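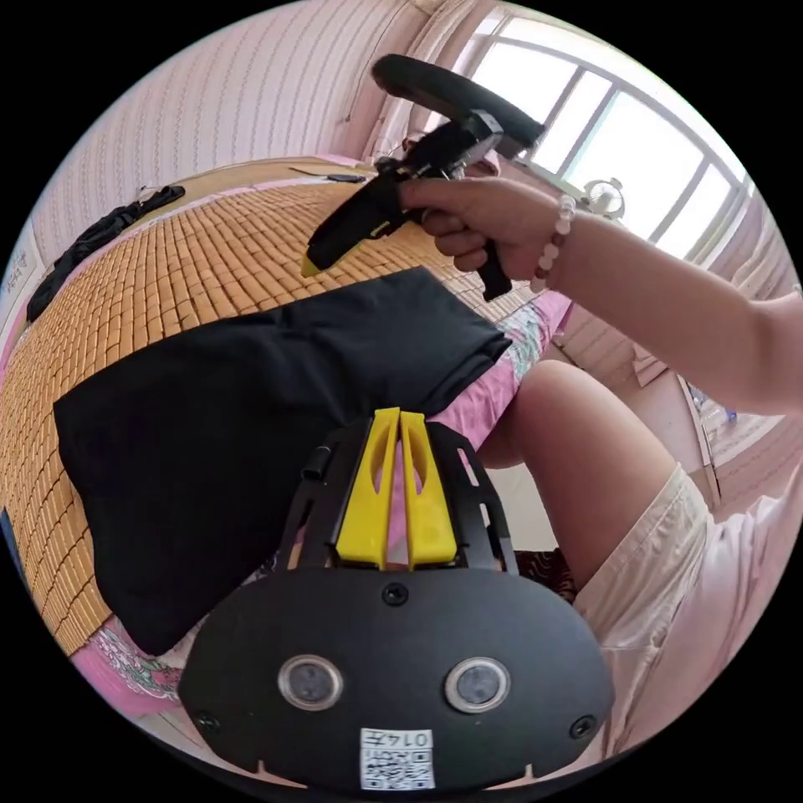 Household Textiles, Unit 3: Folding on the Bed
Trallis Evening Classes, Room 104

Welcome back! Last time we did towels, and this unit is the one I look forward to all year: dark clothes, long pieces, and the bed as a work surface. A bed is wonderful for this (wide, a good height, and you can walk around it), but a soft mattress swallows your creases. A bamboo-tile mat over the sheet gives you a firm, flat base, and the rows of tiles are a ready-made guide for your edges!

Long pieces
Lift one end high, let the rest hang over the side, and look down the length for twists. Then lay it back on the mat and fold in thirds. Up to 3 folds is plenty.
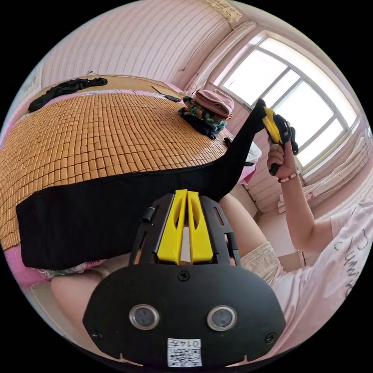
Fig. 2. Raising one end of a long black cloth at the side of the bed.

Stacking
Finished pieces go to a far corner, heaviest at the bottom. Black on black hides a crooked seam, so work near the window and feel along the edge with your fingers.

For next time: bring 2 dark garments, and read the Sorensen handout on collars. It's short and so good!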